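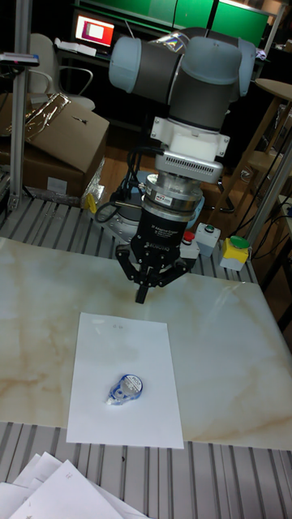
Frequently asked questions: hiring rooms at the Brirkness Centre

The answers below apply to all bookings made by members of the public, clubs, charities and businesses. They should be read together with the Conditions of Hire, a copy of which is sent with every booking form. Where the two differ, the Conditions of Hire apply.

Who may hire a room?

Any person aged 18 or over may apply. Applications on behalf of a club or company must be signed by someone with authority to do so, and that person will be treated as the hirer for all purposes. We do not accept bookings made by one group on behalf of another.

Which rooms are available?

The Jorkley Room, on the ground floor, is the larger of the two and seats 60 people in rows. The Herrero Room is on the first floor and is suited to meetings, classes and small talks. Both rooms can be reached by lift. The ground floor kitchen may be hired with either room but cannot be hired by itself.

How do I make a booking?

Complete the booking form and return it by email or in person at the front desk. A booking is not confirmed until you have received written notice from the Bookings Office. Please do not advertise your event before then. Requests made by telephone will be noted, but dates are not held on the strength of a call.

How far ahead may I book?

Single bookings may be made up to a year ahead. Regular hirers are invited to renew in March, and dates left over after renewal are then opened to new applicants.

What does it cost?

Charges are set out in the current price list, which is reviewed each year. There are separate rates for local residents, registered charities and commercial hirers. If you are not sure which rate applies, please ask before completing the form, as the rate cannot be changed once an invoice has been issued.

Is a deposit required?

Yes. A deposit is payable for all single bookings and is returned after the event, less the cost of any damage or extra cleaning. Regular hirers pay one deposit at the start of the year, which is carried forward for as long as the booking continues.

What happens if I need to cancel?

Notice must be given in writing. If we receive it at least 3 weeks before the event, the hire charge will be refunded in full. If we receive it later than this, half of the charge will be kept. No refund is made where notice is given less than 2 days before the event or where the hirer does not attend.

Moving a booking to another date is treated as a cancellation unless the Bookings Office agrees otherwise.

Can the Centre cancel my booking?

In rare cases, yes. The rooms may be needed as a polling station, or may have to be closed for urgent repairs. We will tell you as early as we can and will offer either another date or a full refund. The Centre is not liable for any other loss, including the cost of printing, catering or travel.

Does my booking include time to set up?

The period booked must cover setting up, the event itself and clearing away. Hirers who arrive early will be asked to wait in the foyer. If your event needs a long period of preparation, a reduced rate may be available for those hours, and this should be requested on the form.

Are tables and chairs provided?

Both are included in the hire charge. Please send us your preferred layout a week in advance. Hirers may move furniture within the room but must not take it into the corridor, where it would block the fire route. Chairs must be stacked no higher than the line marked on the store room wall.

May I bring my own electrical equipment?

Yes, provided it is in good condition and has a current safety test label. Extension leads must be fully unwound when in use, and cables crossing a walkway must be covered. Smoke and haze machines are not permitted, as they set off the fire alarm.

May food and drink be served?

Cold food and hot drinks may be served in both rooms. Hot food may be served in the Jorkley Room only. If you intend to sell alcohol, you are responsible for obtaining the correct licence and must show it to us before the event. Drinks containing alcohol must not be taken outside the building.

Do I need insurance?

Commercial hirers, and all hirers whose events are open to the public, must hold public liability insurance. Private family events are normally covered by the Centre's own policy, with the exception of bouncy castles and other hired play equipment.

What are the rules on noise?

Music must end by 10.30 p.m. and the building must be empty by 11 p.m. Doors and windows facing Starnska Close must be kept shut while music is playing. Hirers are asked to remind their guests to leave quietly.

Is there parking?

There is a small car park behind the building. Spaces cannot be reserved, apart from those marked for Blue Badge holders. Vehicles may be unloaded at the side entrance but must be moved straight afterwards.

Are dogs allowed?

Assistance dogs are welcome in all parts of the building. Other dogs are admitted only for training classes that have been agreed in advance.

How do I report damage or an accident?

Please tell the duty officer before you leave and complete a page in the accident book, which is kept at the front desk. Damage found on arrival should also be reported, so that it is not charged to you.

Whom should I contact?

General enquiries and new bookings: Covadonga Vidal, Bookings Office, extension 1021
Invoices and deposits: Maksym Holovko, Accounts
Access needs and building safety: Macarena Llorente, Premises

The Bookings Office is closed on Friday afternoons. Messages left during that time will be answered on the next working day.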